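Home from Nidstead at last, feet aching, tea going cold next to me. Month end is always like this and I should be used to it by now, but December seems to pile everything on top of everything else. Feng-yi had the Landisell order up on the wall when I got in, all 2,000 of it, and I pretended not to see it until I'd had my toast.

Spent most of the morning going back and forth over the aluminum panel and the black plastic frame that's meant to go with it. I have grown weirdly fond of that panel! All those ribs and curved channels, and the little round holes everywhere – it looks like a map of a town where I'd get lost. The frame is much plainer, just a long black thing with a big rectangular window in the middle, but of course the frame is the one giving us grief. Fung-ping thinks the holes at the ends are a hair off. I think it's the drawing. We went around on that until lunch.
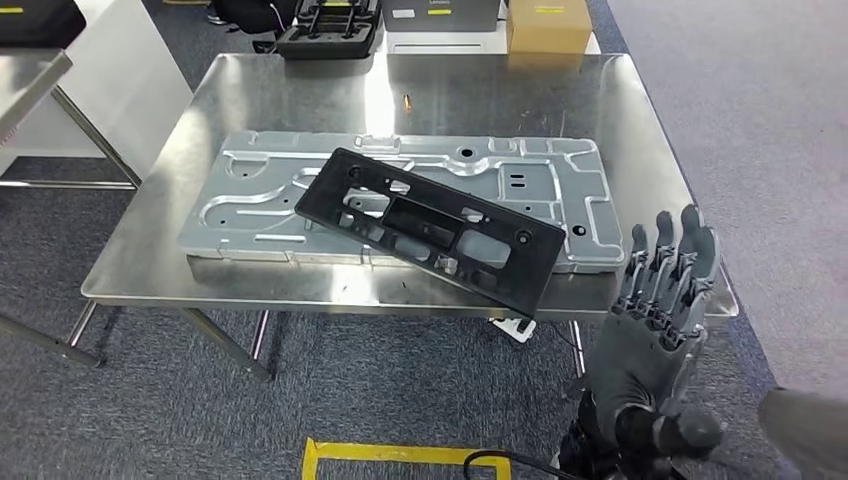
Lunch was the noodle place in Lolldale, which has put its prices up again (16 for the beef!) and still gives you one napkin. Fung-ping paid, so I suppose I lost the argument and won the noodles. She's going to call Lam in the morning and ask for the drawing again, the newest one this time, and I said I'd go through the old emails to see who changed what. Not looking forward to it.

The glare off that steel table is murder by afternoon. I keep meaning to bring in an old bath towel to lay under the parts, and I keep leaving it on the chair by the door. It's on the chair right now. I can see it from here.

Mom called at 7 and talked for an hour about the boiler. Need to send her the 2 forms before I forget, and buy stamps. Bed soon, I think.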